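Why Do Shoes Live on a Shelf?

Look near the front door of almost any home and you will find shoes. Sometimes they sit in a neat row. Sometimes they are in a heap and one is missing. Many families use a small shelf unit to keep them in order. It is often called a shoe rack.

This page is about shoe racks, how they work, and how to put slippers away so you can find them again.

What is a shoe rack?

A shoe rack is a set of low shelves. Each shelf is called a tier. A rack with two shelves has two tiers, and a rack with three shelves has three tiers. Most racks are short, so that a child can reach the top without a stool.

Racks can be made of wood, metal, plastic or bamboo. A wooden one is heavier and does not slide much when you bump it. A metal one is easy to wipe. Some racks have flat boards for shelves. Others have thin bars with gaps between them, and sand and dirt fall through the gaps to the floor. Somebody still has to sweep it up.

Why not leave shoes on the floor?

The first reason is tripping. A slipper in the middle of a hallway is hard to see in the dark, and it slides when you step on it.

The second reason is air. Your feet sweat, even in winter. A foot has thousands of tiny sweat glands, and the sweat soaks into the inside of the shoe. On an open shelf, air can move around the shoe and dry it. In a pile or a closed bag, the shoe stays damp for longer, and damp shoes start to smell. The smell comes from bacteria, which are living things too small to see. They grow well in warm, damp places.

The third reason is shape. A soft slipper at the bottom of a heap gets squashed. If it stays squashed for weeks, the back folds down and may not stand up again.

Slippers and outdoor shoes

In many homes, people take off their outdoor shoes at the door and put on slippers. In Japan there is a special place for this, called a genkan. It is a small area just inside the door, usually a step lower than the rest of the house. The dirt stays down there and the clean floor starts at the step.

Outdoor shoes walk through mud, puddles and whatever is on the sidewalk. Slippers only walk on the floors inside. That is why it makes sense to give them different shelves. If a muddy boot sits above a slipper, the mud dries and crumbles onto it.

A good order for a three-tier rack is this:

Top tier: slippers and other indoor shoes
Middle tier: sneakers and school shoes
Bottom tier: boots and anything dirty

Your family may do it another way. In a house with a puppy, for example, the bottom tier might be left empty.

How to put slippers away

1. Check the bottoms. Brush off any crumbs, hair or fluff.
2. Find the left one and the right one. The inside edge of a slipper is usually straighter and the outside edge is more curved.
3. Set them on the shelf side by side, close enough to touch.
4. Point the toes the same way. Toes to the wall makes them easy to grab by the heel. Toes out makes it easy to see whose they are.
5. Leave a space before the next pair.

Try this at home

Ask a grown-up if you may measure your shoe rack. You need a ruler or a tape measure, a pencil and paper.

Measure how long one shelf is. Then put one pair of your own shoes side by side and measure how wide the pair is. Divide the first number by the second. If the shelf is 43 inches long and your pair is 8 inches wide, five pairs will fit and there will be a little space left over. Now measure a grown-up's pair and do it again. How many fit this time?

Words to know

Tier: one level of a shelf or rack
Pair: two things that belong together
Damp: a little bit wet
Genkan: the entry area of a Japanese home, where shoes come off
Bacteria: tiny living things, some of which make shoes smell

Written by Margarida Brandão. Checked by Huia Paewai.
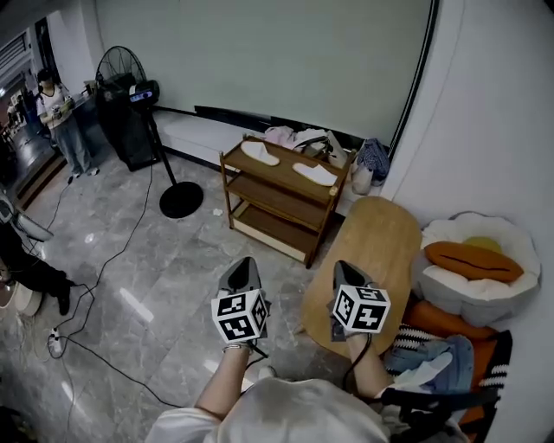
Two white slippers on the top tier of a small wooden shelf unit. Which step would you do next?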